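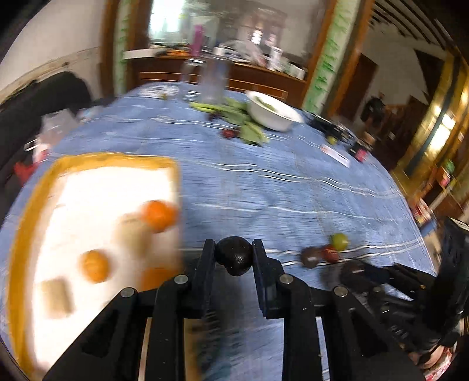
Section 7. Setting Out the Fruit

1. Spread the cloth over the table and smooth it with your palms, working out toward the edge. A few wrinkles are fine, so please don't fuss!

2. Put the tray down on one side and leave yourself plenty of bare cloth next to it.

3. Lay the orange pieces in the tray, and keep the small dark, red and yellow-green ones together on the cloth until you're ready for them.

Note: The Etwood tray holds 300 g comfortably (a bit more if you pile it up).

Caution: Ripe fruit bruises easily. Set it down gently and never drop it in.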